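OK so a few people asked me to write up the house rules we use for hand-held gripper collection, and I keep promising and then not doing it. Thread time. It's going to be long, get a drink.

Background for anyone new here: I run collection quality for a small team at Zernitley. People take a gripper into ordinary homes, do ordinary chores with it, and the recordings go toward teaching robot arms to do the same chores. My job is the boring half, meaning the rules, the checks and the arguments about the rules.

We started out with a rulebook that had 69 rules in it. Sixty-nine! I wrote most of them, so I get to make fun of it. I once watched a new operator read it on the bus to a session and by the time we got there she remembered the one about shoes.

We're down to 40 now and I'd like to lose more. What follows is the part that I think would be useful to other teams, mostly for cloth work, which is where we've been living since April.

Rule 1, and it will stay rule 1 forever: the resident can stop a session at any point and doesn't have to say why. The operator puts the gripper down first and talks second. We practice it, out loud, in the office, and yes it feels silly.

Rule 2: walk the room before you record. Mail, prescriptions, school papers, family photos, anything with a name or a face on it goes somewhere else, and the resident is the one who moves it. Glass and mirrors get checked too. People forget reflections constantly (me included, twice).

Rule 3: don't tidy. This is the one I get the most pushback on. Operators are polite people and they walk into a home and want to straighten things up. Please don't! If there are groceries near the laundry, leave the groceries near the laundry. A robot that has only ever met a bare floor and one gray towel is going to have a bad time in an actual house.

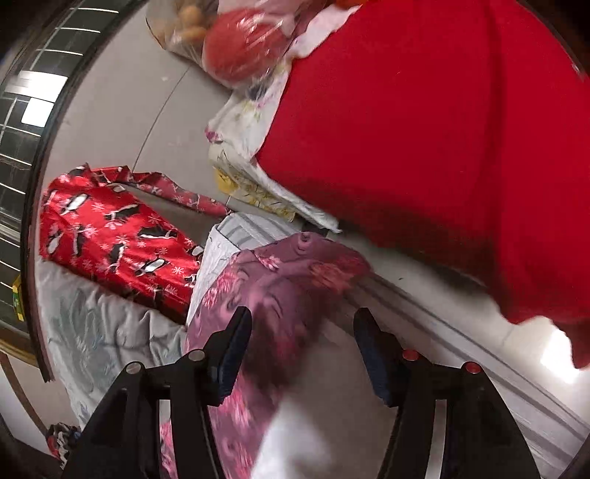
Rule 4 is about mixing. We ask for at least three kinds of cloth in any sorting or folding session, and they have to feel different in the jaws. Satin is the sneaky one. It slides out of a grip that would hold a bath towel all day, and operators start squeezing harder without noticing they're doing it.

Which gets us to rule 5, close only as far as you need to. If the fabric slips, let it slip, open up, go again. A slip and a second try is great data. What we don't want is somebody clamping down like they're hanging off a cliff, and then every robot trained on it handles a nice blouse like a tow rope.

Rule 6: one hand means one hand. No sneaking your free hand in to hold a corner down. If the task needs two hands, it's a two-gripper task and it gets logged as one. I reject more clips for this than for anything else and I can tell you nearly all of them are the last five seconds of a fold.

Rule 7: food and fabric are separate tasks. You can work near produce, fine, but if you've been picking up tomatoes you wipe the pads before you touch somebody's sheets. Plain water, clean cloth, let them dry. We had a long debate over whether this belonged in a data standard at all and I won it by asking who wanted their pillowcase done next.

Rule 8: look at the pads at the start of every session. Press, look for splits, look for shine. Shiny pads mean they've worn smooth and your grip on thin cloth will be off all day. Log the change when you swap them. Date, which side, initials. It takes ten seconds and it has saved me whole afternoons.

Quick detour into numbers, because somebody always asks. Last batch of cloth clips was 1,497 recordings. After checks we kept 993. People hear that and wince, and so did my boss! But I'd a lot rather throw out a clip than have to go find it six months later when an arm is doing something weird with a sleeve.

The biggest chunk of rejects was rule 6, see above. After that it was missing labels, then sessions where the operator ran straight from one task into the next with no pause. We ask for a two-second hold, jaws open, between tasks. Two seconds! It feels like an eternity when you're standing in somebody's living room, I know.

Rule 9: write down what you meant to do before you do it. "Pick up striped cloth, fold in half, put on stack." If it goes wrong, the plan stays as written and you tick the box that says it went wrong. We stole this one from the folks at Edport, who've been doing kitchen work for longer than we have, and it cleaned up our labels more than any software did.

Rule 10 is for reviewers. You can't review your own clips. You also can't write "bad" in the notes field and leave it there - say which rule, say what second. Operators get better fast when the feedback is something they can use, and they quit when it isn't.

Some stuff we cut, in case you're about to write it yourself: a rule on sock color (why), a rule requiring the same fold every time (terrible idea, real people fold in all kinds of ways), and four separate rules about lighting that boiled down to "turn a light on if you can't see."

Still fighting about: how long one session should be. The gripper isn't heavy but your wrist disagrees after a while. We break every half hour. The Chien team breaks sooner and their late clips look steadier than ours, so I suspect they're right and I'm going to have to change the page again.

Also still fighting about pets. Current rule is the pet wins. If the cat lies down on the laundry, that task is over and you go do a different one.

The full list goes up in the Tustutum shared folder on 26th May, along with the pad log sheet and the reviewer form. Take them, change them, cross my name off, I don't mind. If you find a rule in there that makes no sense for your setup, tell me, I'm collecting those.

And if your team does cloth with two grippers, please reply or message me. Fitted sheets are eating me alive and I have zero rules for them so far.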